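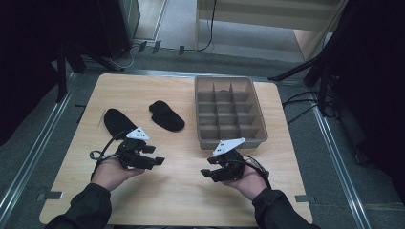 Sock

A sock is a fitted covering for the foot and, in most styles, the ankle or part of the lower leg. Socks absorb sweat, reduce rubbing between the skin and the shoe, and keep the foot warm. They are made from wool, cotton, nylon, polyester, silk and many blends of these fibers.

History

Early foot coverings were made from animal skins gathered and tied at the ankle. In Roman times, feet were wrapped in strips of leather or woven cloth. Socks made in Egypt in late antiquity by a looping method known as nålebinding had a divided toe so that they could be worn with sandals.

Hand knitting spread through Europe during the Middle Ages. The town of Rindell kept a record of its stocking makers from 1386, when a fee was charged on each stall in the lower market. A knitting machine invented in England in 1589 made production much faster, although hand knitting remained common in country districts for several centuries. Nylon came into wide use in the twentieth century and allowed thinner socks that kept their shape.

Construction

Most modern socks are knitted as a tube on a circular machine. The number of needles determines how fine the fabric is, and a machine with 128 needles produces a fairly heavy sock. The heel may be turned, which forms a pocket, or left out entirely, as in the tube sock. The toe is closed by a seam or by linking the stitches one by one. Elastic yarn is often added at the cuff.

Lengths

No-show socks sit below the opening of the shoe. Ankle socks end at or just above the ankle bone, crew socks reach the lower calf, and knee socks end below the knee.

Collections

The Aigner Textile Museum in Rindell holds 255 knitted socks and stockings. Its catalog, prepared by Mirjam Rüegg, sorts them by heel type and includes 7 pairs with a divided toe. The study rooms are open to visitors from April.

See also

Hosiery
Nålebinding
Stocking frame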